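Stone bench on the path: slab straight on the supports or on strips?

gert_nkosi
I am building a garden seat from brick supports and one stone slab. The place is at the end of the gravel path, and the slab is 100 cm long. My neighbor says mortar it down and finish. I would like to hear from people who did it before I mix anything.

remzi_k
Mortar. Mine stands since 13 years in Grundamau and never moved. 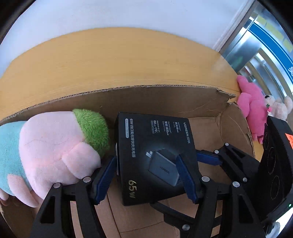
Only make the supports deep enough in the ground. Mine go under the frost line and I think this matters more than the joint.

nevzat.polat
I don't agree with Remzi. With mortar you cannot lift the slab again, and one day you will want to. I use small lead pads.

gert_nkosi
Lead, next to the herbs? I am not sure about this.

nevzat.polat
Then take rubber pads, it is the same idea.

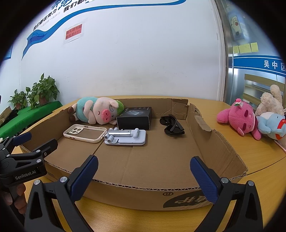
The slope is the other question. Give the slab a small fall to the front, so the rain does not stay where you sit. For the cushions I have no good answer, they live in the shed. My packing for small things is an open cardboard box with torn edges, a plush pig lying inside on its side, so please do not ask me about storage.

remzi_k
A fall to the back is better. In front it drips on your shoes.

gert_nkosi
Rubber pads then, and I will try both slopes with a bucket on Sunday.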